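Session 4 - writing the eulogy / tribute (K. Omoregie's group, handout, January 2018)

Last time: first meeting with the family. Homework was the Cadow interview, bring it if you havent already.

**Length**
- 1000 words max for the main tribute. Most people read too fast, so time it aloud
- readings are on top of that, 2 at most

**Before you write**
- go through interview notes, underline anything only this family would say
- check names!! Spelling AND how they're said. Seneviratne family - ask, write it out by sound, ask again
- who doesn't want to be mentioned. Ask this early

**Order (not a rule)**
1. welcome, why we've come
2. the life - doesn't have to start at birth
3. one story told properly
4. silence or music
5. farewell words
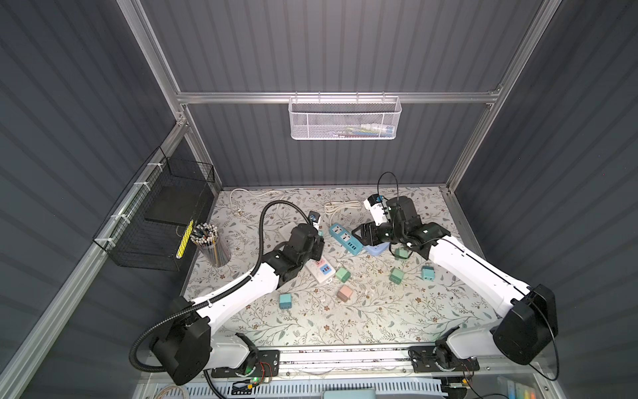

The floral cover is on the table in both pictures.

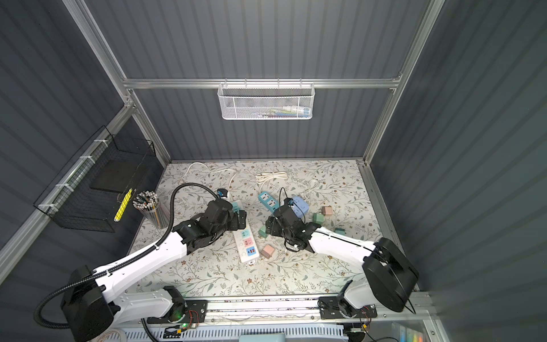

**Story section**
One long one beats five short ones. Hubmann (Florian, visited in July) reads his to the family over the phone first. Worth copying. Ask before using anything about illness, money, ex-partners.

**Naming ceremonies** - same method, but shorter, and promises go before the name. Parents usually want to change the wording on the day, leave a gap in the script for it.

**On paper**
- 14 point, wide spacing, pages numbered
- never staple
- spare copy to the venue, Trindmont chapel want it the day before

For next time: draft opening, almost a page, plus list of questions you wish youd asked. Read ch. 5 of the Ledetti booklet, skip the bit on fees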